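Start Über mich Unterwegs Technik & Basteln Archiv Kontakt

Tag der offenen Tür bei der Robotik-AG in Stomurau

Eigentlich wollte ich an dem Vormittag nur kurz vorbeischauen, meine Nichte hatte mich seit Wochen bearbeitet. Geblieben bin ich dann bis zum Abbau, und das Eis am Marktplatz musste ausfallen (sie hat es verkraftet, ich weniger). Die Gesamtschule in Stomurau liegt oben am Hang, man läuft vom Bahnhof eine gute Viertelstunde, und am 11. Juli 2023 war das bei der Hitze kein Vergnügen. Oben gab es dafür Zitronenlimo und einen Lageplan, auf dem der Technikraum falsch eingezeichnet war. Ich stand also erst mal in der Chemie.

Im Technikraum selbst war es dann rappelvoll. Die AG hat ihr Jahresprojekt »Gurovano« getauft, warum, konnte mir keiner so recht erklären, irgendwas mit einem Wortspiel aus der Siebten. Ziel ist Tischabräumen und Tischdecken: Teller greifen, hochheben, übergeben, ablegen. Klingt nach nichts, oder? Dachte ich auch! Bis ich zugeschaut habe, wie lange eine Gruppe Neuntklässler darüber diskutiert, an welcher Stelle man einen Tellerrand am besten anfasst. Zu weit innen, und die Finger rutschen über die glatte Fläche. Zu weit außen, und der Teller dreht sich weg.

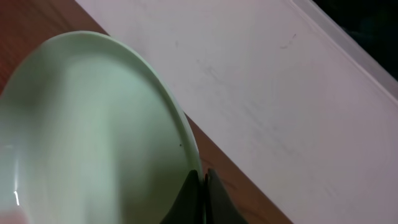 Geleitet wird die AG von Aiguo Xiao, der sonst Physik und Informatik unterrichtet und eine Engelsgeduld hat. Er lässt die Schüler die Arme selbst führen und jeden Versuch aufzeichnen, auch die verpatzten. In diesem Schuljahr sind so 527 Durchgänge zusammengekommen, davon 299 nur mit Tellern. Bis zum Regionalwettbewerb »Ollari« im Februar sollen es mehr als 1.000 werden. »Die Greifer sind das kleinere Problem«, meinte er zu mir, »das größere ist, dass jeder von uns einen Teller anders anfasst.« Da musste ich lachen, bei uns zu Hause führt das auch regelmäßig zu Streit.

Am spannendsten fand ich das Arbeiten mit beiden Armen. Ein Arm allein, das kennt man ja inzwischen von jeder Messe. Aber wenn zwei gleichzeitig an einem Teller hängen, müssen sie sich einig sein – zieht einer ein bisschen zu früh, ist der Griff weg. Die Schüler üben das zu zweit, jeder steuert eine Seite, und dabei wird gezählt, gezischt und gelegentlich geschimpft. Ein Mädchen aus der Zehnten hat mir erklärt, dass sie vor jedem Versuch einmal laut ausatmet, damit ihr Partner weiß, wann es losgeht. Funktioniert angeblich besser als »drei, zwei, eins«. 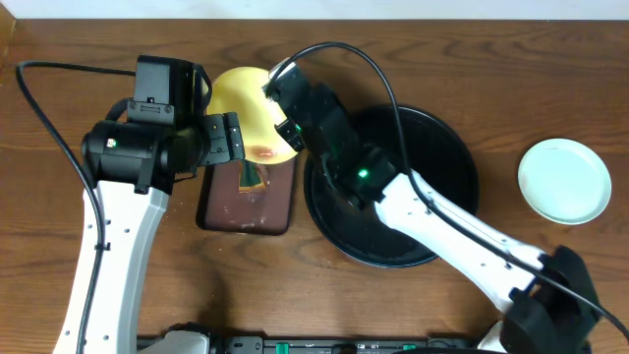
Zwei Arme, eine gelbe Scheibe, wohl ein Teller: Übung am Holztisch.

Ich durfte auch mal ran, mit dem Arm links. Was soll ich sagen … Meine Nichte war rechts und hat die ganze Zeit gerufen, ich solle nicht so drücken. Man unterschätzt völlig, wie sehr man sich sonst auf das Gefühl in den Fingerspitzen verlässt! Nach ein paar Minuten hatte ich verkrampfte Schultern und großen Respekt vor der Neunten.

Nebenan lief noch »Du«, das Projekt der Jüngeren, ein Sprachspiel mit selbst gelöteten Tastern. Sehr charmant, sehr laut. Davon habe ich leider nur die letzten Minuten mitbekommen, und der Kuchen vor der Tür war da auch schon weg.

Wer selbst mal hin möchte: Die AG trifft sich nachmittags, Gäste dürfen nach Absprache mit Herrn Xiao zuschauen. Einfach im Sekretariat nachfragen und den Technikraum im Erdgeschoss ganz hinten suchen, auf keinen Fall dem Lageplan folgen. Zum Wettbewerb im Februar fahre ich auf jeden Fall mit, die Nichte hat mich schon als Fahrer eingetragen.

Zuletzt erschienen
Mit dem Rad durchs Stomurauer Hinterland
Lötkolben für Einsteiger: meine 2 Favoriten
Besuch in der alten Druckerei
Limo selber machen, dritter Versuch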